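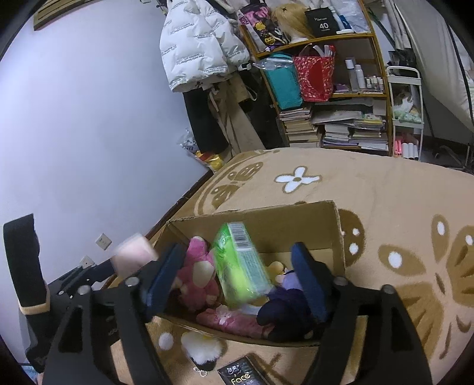

About Skirkell

Skirkell is a small mail-out film and television club for people who would like to watch something good tonight and would rather not spend the whole evening choosing it. We have been at it long enough now that people write to us as if we were their cousins, which we enjoy very much, and this page is our attempt to answer the questions that new members ask in their first few letters.

The club was started by Kulsoom Jafri, who used to run the counter at a rental store called Rizvi Video until the store closed its doors. She had spent years there listening to people describe what kind of day they'd had and then walking them over to the right shelf. When the store went, she brought home as much of the stock as her hallway would hold (her hallway has never quite recovered) and began lending discs to old customers by mail. There were 15 of them at the start, nearly all from the same few streets. Today we have 600 members, and a good many of them have never set foot in our part of the country.

Joining is simple. You fill out a card telling us what you've loved, what you couldn't sit through, and what sort of company you'll be watching in. Please be frank! "I fell asleep and I'm not sorry" is a perfectly useful thing to tell us. One of us reads your card from start to finish and picks two titles for you, usually one we feel sure of and one that's a bit of a gamble. They come with a typed note about why we chose them, and you keep them for as long as you need. We don't charge late fees. Kulsoom collected enough of those in her old job to last her a lifetime.

People often ask whether we have a taste of our own, and of course we do, we argue over it all the time. We're soft on courtroom dramas, backstage musicals, long-running detective shows with a lot of rain in them, and comedies where somebody has to hide in a closet. We have 19 different versions of one particular governess story and there is a member who is working her way through every one. We carry serious pictures too, and we love many of them, but we'll only send you a three-hour one if your card sounds like you're up for it.

Our newsletter is called The Wenevach, after the old movie house where Kulsoom saw her first double feature. It runs to a few pages and holds reviews by members, a column of complaints about endings, and a swap list for anyone looking for a hard-to-find series. Reviews can be as short as you like. If you've only got a sentence in you, send the sentence.

We also hold a screening every April in the upstairs room at Susex Hall, which seats 70 if everyone is friendly about their coats. Members vote on the film by postcard. There's tea and a pie table beforehand and a long talk afterward, and you are welcome to come to any one part of it and skip the rest.

If you'd like to join, or just want to ask what to watch with your father-in-law, drop us a line. We answer everything, though it sometimes takes us a week or so.

Page last updated 7 March 2023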